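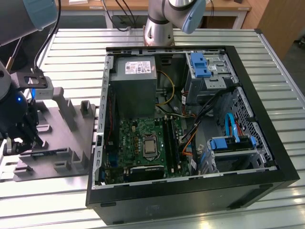

A desktop tower with the case open and the Dell motherboard showing.

Custody extensions in Judow are heard in the second courtroom, usually before the main list starts. Beatrice Simiyu has represented defendants there since the district court moved from Rathjen. She met me after a morning of short hearings, most of them lasting a few minutes.

"An extension is a separate decision from the one that put the person in custody," she said. "The judge has to find that the grounds still exist on the day of the hearing. A copy of the earlier order does not establish that."

Under the local rules, the prosecution files its request at least 3 days before the current order expires. The defense may answer in writing or in court. Simiyu prefers to do both. A written answer goes into the record as filed, while spoken argument is reduced to a summary by the clerk.

"If I raise a medical point only from my seat, the minutes may say 'counsel referred to health' and stop there," she said. "On appeal I have one line to work with."

Health complaints take up a good part of her work. A defendant can address the judge directly, but a statement of that kind is not treated as evidence of a condition. The court can order an examination, and the report goes to both sides. In March the court changed its standard order so that the jail doctor has to give a date for the examination as well as a result.

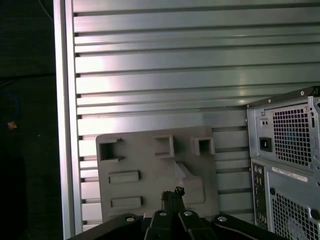 "The date matters because treatment gets requested, then approved, and then the transfer to the hospital is a third step with its own paperwork," Simiyu said. "I ask for all of it in one application now."

She was more reserved about video hearings. The court at Judow uses them for extensions when the defendant agrees. Consent is recorded on a form, and it covers one hearing only. Simiyu said she advises clients to appear in person if they intend to speak.

Her office keeps about 400 custody files, open and closed. Each has a sheet inside the cover with the expiry date of the order, the date of the last medical report and the name of the judge. 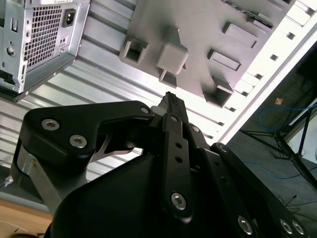
Page last changed: June 4, 2026

Asked what she would change, Simiyu named the notice period. The defense often receives the request the evening before the hearing, even when it was filed on time.

"Service should run from the filing, with a fixed hour," she said. "At present the rule says 'promptly.' I have argued that word twice and lost both times."

A draft amendment is with the court's rules office. It would set the limit at one working day and allow the judge to put the hearing back if the limit is missed, provided the existing order has not expired. Simiyu has sent in comments on the last part. She wants the text to state that a late request cannot itself be a ground for a longer extension.

Interview by Ayane Mizuno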